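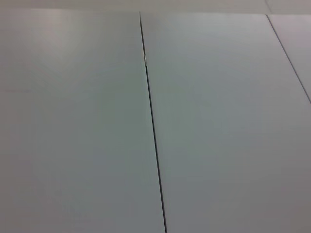 Do I have to repaint the whole wall, or can I patch one spot?
Asked in Walls & Ceilings – 547 views – 2 answers

We moved into a rental-turned-owned house in February and the hallway is some sort of warm gray. I know the name of the gray, because the previous owners left half a can of it in the basement: Petard, by Fovlow. Who names a hallway color Petard is a question for another forum.

Last Friday I took down a coat rack that had been put up with what I can only assume were railroad spikes. I filled the holes, sanded, primed the filler, and painted over it from the leftover can. I stirred it for a good long while. The result is a patch the size of a dinner plate that is the right color if you stand by the front door and the wrong color from everywhere else. At night, with the ceiling light on, it glows. My mother-in-law asked if it was damp.

The can says eggshell. The wall looks like eggshell. I used a small brush because I wasn't going to get a roller dirty for one dinner plate.

Do I really have to repaint the whole wall? It runs the length of the house and goes up the stairs, and I don't own a ladder that does stairs.

Answer 1 (accepted)

Short version: probably yes, but you get to try two cheap things first.

What you have is called flashing. The color may be fine. The sheen and the texture are off, and a hallway is the worst room in the house for it, with light coming in sideways from one end. A brush leaves little ridges and a roller leaves a fine stipple, and your eye picks up the difference long before it cares about the shade.

So go ahead and get a roller dirty. A four inch mini roller with a short nap will do. Sand the patch lightly to knock the brush marks down, wipe off the dust, and roll it with almost no paint on the sleeve, working outward past the edges until you're rolling practically nothing. Let it dry overnight before you pass judgment. Eggshell looks terrible while it dries and a lot of people give up at that stage and go buy wallpaper.

Strain the old paint too. Half a can that has sat in a basement grows a skin, and the bits end up on your wall looking like you painted over a sneeze. An old pair of tights over a bucket works.

I keep the mini roller, sleeves, filler, sanding sponge and stir sticks together on the theory that I will then do touch-ups promptly.

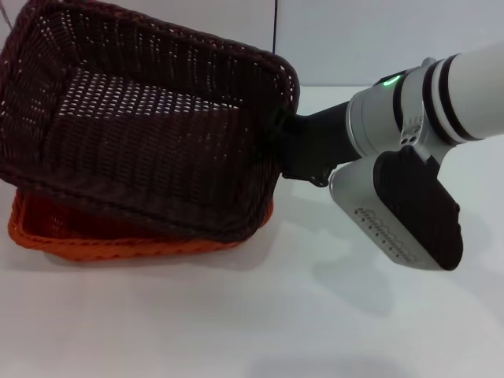 I do not do touch-ups promptly. But when I do get to it, the job takes an evening instead of a trip to the store and an evening.

If it still shows after the second coat, paint corner to corner. You don't have to do the stairs if there's any kind of break, like a door frame or an inside corner. Stop there. The light changes at a corner anyway and it hides all sorts of sins.

Answer 2

just hang the coat rack back up

Comment from the asker: I have considered this more seriously than I'd like to admit.

Comment: Rolled it twice, let it dry properly. Can't see it from the stairs anymore. Can still see it from the kitchen if I crouch. Leaving it.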